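Stavelard Police Department, Records and Community Programs
Help desk ticket: activity reports not showing on the public page
Status: Closed
Opened by: Rochelle Kingi
Handled by: Mervin Chisholm

Opened 1/1/22

Hi Mervin, and happy New Year to you and everyone on the support side! I'm sorry to start you off with a problem, but the captain asked me this morning why our community activity posts have stopped at the school safety talk, and I didn't have a good answer for him. We've put in 6 reports since then: the bike registration day out at Pondach, two neighborhood watch meetings, the holiday patrol notice, the burglary prevention walk on Mertens Street and the talk with the business owners. All of them say "Published" on my side, with the little green check mark. When I go to the public page like a regular resident would, they aren't there.

I did try a few things first, because I know you'll ask. I logged out and back in, I cleared the browser history, and I looked at the page on my own phone with the station wifi turned off. Same result every time. The older posts from the fall are all still there and open fine.

Reply from Mervin

Thanks, Rochelle, and the same to you. You've saved me half my questions. Could you open one of the missing reports and tell me what it says under Category, and also under Release? Please don't republish anything yet — if they all come through at once, the subscribers will get a pile of emails.

Reply from Rochelle

The Mertens Street one says Category: Community Relations, and Release: Pending Second Review. I had never noticed that second line before! I went through the others and they all say the same. The school safety talk says Release: Open. We haven't had a second reviewer since the sergeant moved over to the Zirkov substation in December, so maybe that has something to do with it?

Reply from Mervin

It has everything to do with it. The sergeant's account was closed when the transfer went through, and the system has been waiting on a sign-off from an account that no longer exists. The green check only means your own part is finished, and I agree that's misleading. I've asked for the wording to be changed. I've now put the lieutenant in as second reviewer, so the reports should be sitting in that queue. Arrest and incident releases go down a different path and weren't affected.

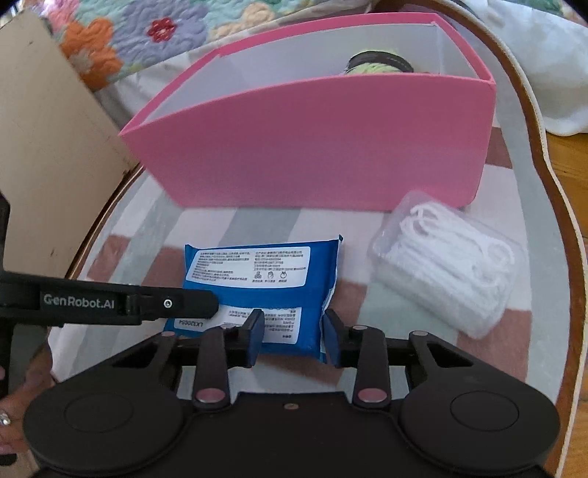 Rochelle wrote back after lunch that the lieutenant had approved two of the reports and both came up on the public page within minutes, in the right order and with their original dates, and she wondered whether the remaining four could go out without emailing the subscribers, as the holiday patrol notice was well out of date by now.

Reply from Mervin

Yes, they can. On the approval screen there's a box marked "Notify subscribers" and it's checked by default. Have the lieutenant uncheck it for the old ones and leave it alone for anything new.

Last update from Rochelle

All up and looking fine, thank you so much. I've added a line to our transfer checklist about naming a new reviewer — it goes right under turning in the keys. You can close this one.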